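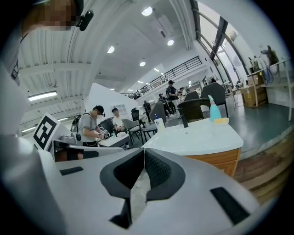

Two hand-held grippers at the edge of the work area, with the cleaning table and the cable table behind.

How to keep good order on a shared floor with hand-held grippers

These are the working rules we follow when several people record tasks with hand-held grippers in one hall. I wrote them first for the new operators of the Nistor project, and later other teams asked for a copy. They do not replace the safety rules of your building. Please read those first.

Before you start

1. Take your gripper from the rack and look at the jaw pads. The two halves must meet along the whole notch. If you see a gap or a piece of torn pad, put the gripper on the repair shelf and write its number in the book.

2. Clean the marker. The black border must be complete and without glare. Use a dry cloth only. We had one marker washed with glass cleaner in January and the print came off at one corner, so the whole morning of recordings had to be thrown away.

3. Open and close the jaws 40 times, slowly. It seems a lot, but a stiff spring usually shows itself only after the first twenty or thirty closings.

4. Put on the cap and then the backpack, in this order. With the backpack already on the shoulders, the cable to the cap is easily caught under a strap.

5. Start the Clistex logger and wait for the second tone. At the first tone only the clock is ready.

Preparing the table

Put on the table only the objects of the task. If the task is wiping, this means a spray bottle, a sponge and nothing more, unless the task sheet says differently. Phones, cups and keys go in your locker.

Bottles must carry a label that says what is inside. For recording we fill spray bottles with plain water, also when the label of the original product is still on them. In that case cover the old label.

Chairs which are not used in the task should be pushed back so far that you can walk around the table without touching them. An operator who wears a head camera looks mostly at the hands and does not see a chair leg.

Cables

Cables are the most frequent reason for a stumble in our hall. Sort them on a table, never on the floor, and tie them in bundles before you carry them. Long cables are carried with both hands. If a cable must cross a walking path, it goes under a cable cover – tape alone is not enough, even for a short time.

Steps and edges

If your area has a step, mark its edge before the session and agree on one side where people go up and down. Do not walk backwards with a gripper in the hand. When you have to change the place, close the jaws, hold the gripper low and look at the way in front of you.

Other people in the recording

In an open hall the head cameras see also the neighbors. Everybody on the floor must have signed the consent form, visitors too. Faces are blurred before the files leave the building, and the person who checks the blurring should not be the same who made the recording. Talk quietly, and do not call an operator by name during a take.

When to stop

Stop the take immediately if somebody steps between you and the table, if liquid reaches a cable, or if you feel dizzy. You do not need permission. Say "stop" loudly, put the gripper down, and mark the take with code 202 in the logger. A take with this code is never counted against the operator.

After the session

Wipe the pads, charge the backpack, and return the gripper with the jaws closed. At least 2 people must sign the sheet, the operator and one other.

Corrections to this page please send to Safta Hodoroagă. The form for the repair shelf is kept in the folder next to the rack.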